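## 4. Setting Up the Pit Garage Timing Display

This section applies to teams entered in the Tarnbridge touring car rounds that use the Jukham timing display. Setup must be finished before the garage is released to the team for the first practice session. Questions about garage allocation should be sent to Iolanda Arruda at the circuit office.

**Before you begin**

- Confirm that the garage power supply has been switched on by circuit staff.
- Obtain the team access card from race control.
- Check that the transponder on each car is charged and fitted.

**Procedure**

1. Mount the display on the rear wall bracket and tighten both side clamps.
2. Connect the gray network lead to the socket marked TIMING. Do not use the socket marked TV.
3. Turn on the display and wait for the start screen.
4. Enter port number 3030 and press OK.
5. Hold the team access card against the reader until the car list appears.
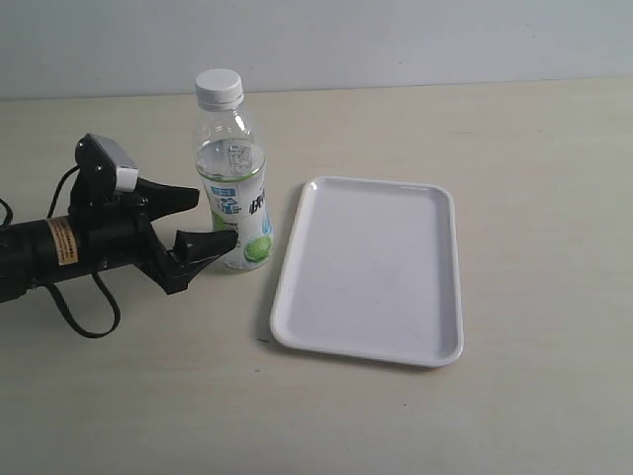
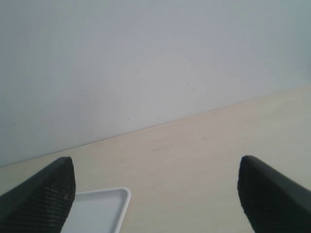
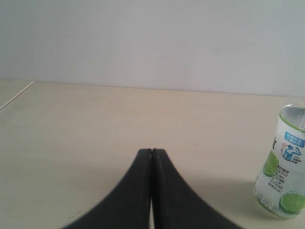
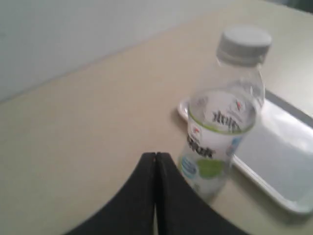 6. Select each car entered by the team and confirm its race number against the entry list.
7. Set the refresh interval to 15 seconds for practice. For qualifying and the race, select LIVE.
8. Send one car through the pit lane at the posted speed limit and check that its passing is recorded.

> **Note:** If the message 2077 is displayed, the transponder has not been registered. Report the car number to Josué Trindade in race control. Do not exchange transponders between cars.

> **Caution:** Network leads must not cross the working lane in front of the garage. Leads routed along the floor must be covered for their full length.

**Changing drivers**

In endurance rounds, the driver name must be changed on the display before the car leaves its pit box. Press DRIVER, select the name and press OK. A late change is logged by race control and may be referred to the stewards.

**After the session**

Save the lap record before turning off the display. The unit stores up to 1000 laps, after which the oldest entries are overwritten. Return the access card to race control when the garage is vacated.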